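Flelance reports first results from two-arm household chore trials

Machines manage some kitchen jobs at a table, but are not ready for the home, company says 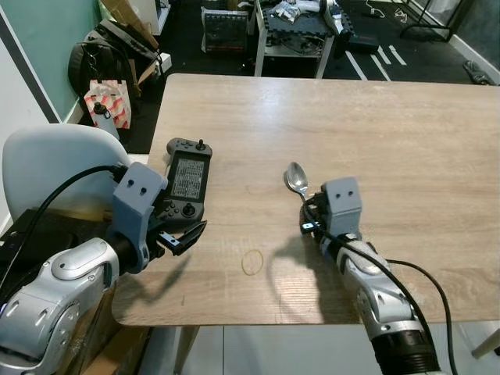 Two robot arms at a work table, with a metal spoon held in the right-hand gripper.

CUNDHAM, 3 November 2024 – Flelance, which develops software for two-arm robots, has published the first results of its trials on everyday household and shop-floor chores. The company's answer to the question of whether machines can do such work yet is a limited one: some of it, slowly, and with a person in the room.

The trials began in June at the company's workshop in Cundham. Over 12 weeks, the arms made 900 attempts at 8 chores. These included picking up and sorting cutlery, folding tea towels, closing the lids of food tubs, putting rubber bands round bundles and packing small goods into cartons.

Cutlery gave the best results. The arms can lift a spoon from a flat table and place it in a tray, and the software copes when the spoon is turned a different way at the start. Forks took longer to get right. Thin knives lying flat were often missed or dropped.

Soft and stretchy items remain the main difficulty. A tea towel seldom falls the same way twice, and a rubber band has to be picked up, stretched and let go at the right moment. Flelance does not consider either chore solved. Of the 8 chores, 2 are now judged steady enough to be tried outside the workshop.

Speed is a further limit. In every chore tested, a person was faster than the arms. Flelance says this matters less in overnight packing work than in a family kitchen, where people want the table back.

The next stage will take place at the packing rooms of Kontogiannis, a homeware wholesaler in Winditz. The arms will sort cutlery into sets and place the sets in trays, working next to the existing packing line. Staff at the site will check each tray before it is closed. No jobs at Kontogiannis will change during the trial.

Flelance has no plans at present to sell a household product and is not taking orders. A full report, with a list of failed attempts for each chore, is available from the company on request.

About Flelance
Flelance is based in Cundham and writes control software for two-arm robots used in light handling work.

Press contact: Flelance press office, Cundham

Ends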